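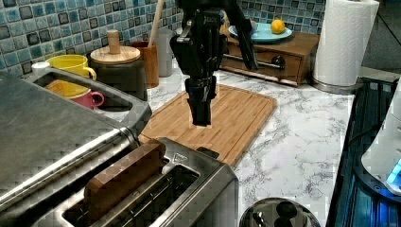

Does the Groren guided sharpener suit somebody who has never used a whetstone?
For ordinary kitchen knives it does, provided you are willing to spend an evening practising on a blade you don't mind scratching. The clamp sets the angle for you. It does not set the pressure, and pressure is where most beginners go wrong.

Groren Guided Sharpening Kit, long-term review
By Lenuța Nistor

I have been using the Groren kit since October, on my own knives and on those of two neighbours. Before that I used a Vokavitz pull-through for years, and before that nothing, so I come to it as a cook who wants sharp knives and has no great love of the sharpening itself. The kit was bought at the full price from Vastano, who stock the spares as well.

What is in the case

The case holds a base plate with four rubber feet, an upright post, a sliding clamp for the angle, a blade clamp with two thumbscrews, a guide rod, three stones on metal backing plates, a small bottle of honing oil and a leather strop glued to a wooden block. There is a printed booklet in several languages. The English section is short and tells you the order of the stones but very little about how long to spend on each.

The stones are graded coarse, medium and fine. The fine one is marked 2000 grit. Groren does not print a number on the other two, only the words, and I think this is a mistake. Anyone replacing a worn stone with one from another maker will have to guess. The backing plates are a standard length, so other stones do fit the holder.

Setting up

The post screws into the base plate from underneath with a hex bolt. The key is supplied. Tighten it fully the first time, then check it again after the first knife, as mine had worked slightly loose. After that it stayed put. The angle clamp slides up and down the post and locks with a lever. The scale is engraved instead of printed, so it won't rub off with oil, but the lines are fine and hard to read under a warm bulb. I ran over them with a white wax pencil.

The lowest setting is 13 degrees per side. The booklet suggests this for thin slicing knives and a wider setting for general use. The scale assumes that the edge of the blade sits a fixed distance in front of the clamp, which it will not do unless the blade happens to be the same depth as the one Groren used for its drawing. A deep chef's knife puts the edge further out and gives a shallower angle than the scale shows. A small paring knife does the opposite. If you want to know the true figure you need an angle gauge on the stone holder. If you only want a repeatable one, write down the scale setting and the clamp position for each knife and use them again next time. I keep a card in the lid of the case.
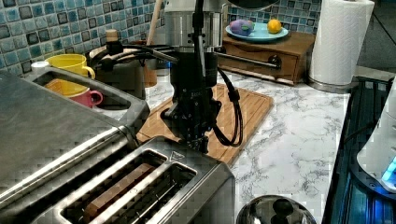
Toaster and bamboo board on the marble worktop.

The base needs a flat surface and a fair amount of room behind it, because the guide rod sticks out past the post by the length of a forearm when the stone is at the heel of the blade. A worktop under wall cupboards may be too shallow. The feet grip well on stone and on laminate. On an oiled wooden table they crept, and I put a damp cloth underneath.

The blade clamp

The clamp is the best part of the kit and also the part with the most faults. The jaws are steel with a thin rubber lining and they close parallel, which keeps the blade from tilting. With a flat-sided blade of even thickness it holds firmly and you can work at a decent pace. With a blade that tapers strongly from the spine, such as my Rostami slicer, the jaws touch only along the top edge, and the knife can rock. You don't see the rocking. You feel it through the stone as a slight click at the end of each stroke. A strip of masking tape on each side of the spine cured it for me.

Long knives have to be moved along the clamp and sharpened in two sections. The booklet says this can be done at any time. I would finish the first section to the burr on the coarse stone, move the knife, match the second section to it, and only then go on to the medium stone. Doing one section through every grit and then moving along left a visible step in the bevel.

Very small knives are awkward. The stone holder touches the clamp before it reaches the lowest angle, and the aluminium of the holder marks easily. Mine has a groove in it now.

The stones

The coarse stone cuts quickly when new and then slows down noticeably. It settles after a few knives, and from then on it stays much the same. It is the right stone for a chipped or badly rounded edge and the wrong one for routine upkeep. The medium stone is the one I reach for most. It raises an even burr on soft stainless steel with light strokes, and it cleans easily with a drop of oil and a rag.

The 2000 stone is less convincing. It is thinner than the others and loads up with metal after a few dozen strokes, after which it polishes without cutting. Rinsing does nothing, so it has to be rubbed with a cleaning block, and there is no cleaning block in the case. I bought one separately. With a clean stone the finish is good: a fine, even scratch pattern and an edge that goes through newsprint without snagging.

The stones are not all the same thickness. The holder has no adjustment for this, so the angle shifts a little as you change from one to the next. On the finer stones it shifts the wrong way, lowering the angle so that you polish the shoulder of the bevel instead of the edge. Ink the edge with a marker pen before changing stones, take two strokes and look at where the ink has gone. Then raise the clamp on the post by a hair if you need to.

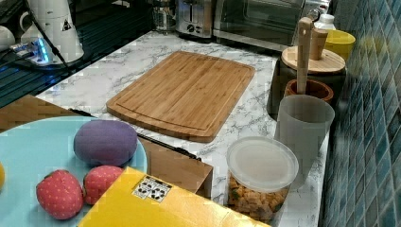

Cutting results depend on the board as much as on the stone. I tested each edge on ripe tomatoes, on onions and on a loaf with a hard crust, then used the knives as normal and noted when they began to slip on tomato skin. All of the cutting was done on bamboo. A bamboo board like the one in the photograph, with a shallow juice groove running round it, is handy for tomatoes and roast meat, but bamboo is harder on an edge than most of the softer woods sold for boards, and a thin edge shows it first. The groove matters too, as a knife drawn across it comes down on its raised lip instead of the flat. My slicer, set at 13 degrees, lost its bite near the tip well before the rest of the blade, and it was the tip that kept dropping into the groove. When I opened the angle by a few degrees, the trouble went away.

For the chef's knife at a wider setting, the edge lasted 13 weeks of daily cooking before it needed the stones again, with a few strokes on the strop whenever it felt dull. The Vokavitz pull-through gave me an edge that felt just as keen for the first day or two. It took off a good deal more metal to do so, and it left the heel of the blade with a hollow that I am still grinding out.

The strop

The leather is good. The glue is not. One corner lifted within a month and I stuck it down again with contact adhesive. No compound is supplied, and a bare strop does little beyond taking off the last of the burr. Stroke away from the edge and keep the blade low – if you lift it at the end of the stroke you will round over what you have just made.

Cleaning and storage

Oil and metal dust form a grey paste which gets everywhere. I lay a sheet of newspaper under the base plate and wash the knife in hot soapy water before it goes near food. Sharpen well away from the bread and from anything with an open top. The case is moulded to the parts and closes properly, although the tray for the oil bottle is too shallow and the bottle leaked when the case was stood on its end. I now keep the oil in a jar.

Spares

Vastano sells the three stones singly, along with the rubber linings and the thumbscrews. The linings will be needed first. The guide rod is not listed as a spare and I could not get a clear reply on whether it ever will be. A straight steel rod of the same diameter from a hardware shop would probably serve, with the end filed smooth.

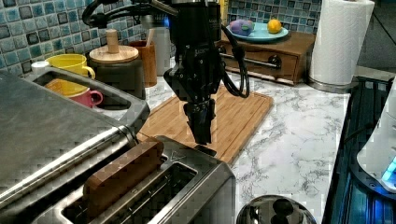 Can the kit be used on a bread knife?
Only on the flat side, to take the burr off after the serrations have been done with something else. The stones are far too wide to get into the serrations, and running them along the toothed side will flatten the points. Groren does not include a tapered rod, and the holder will not take one.

Serrated knives aside, there are two more things it will not do well. Scissors cannot be held at the correct angle, whatever the drawing on the box suggests. Single-bevel Japanese knives can be clamped, but the flat face has to be worked on a proper bench stone afterwards.

Good points: solid base, engraved scale, parallel clamp, useful medium stone, spares for the parts that wear.

Bad points: no grit numbers on two of the stones, uneven stone thickness, poor glue on the strop, no cleaning block, leaking oil bottle.

I have kept mine and given the pull-through away. If Groren brings out a holder with a height adjustment I will buy it and add a note on it to this page.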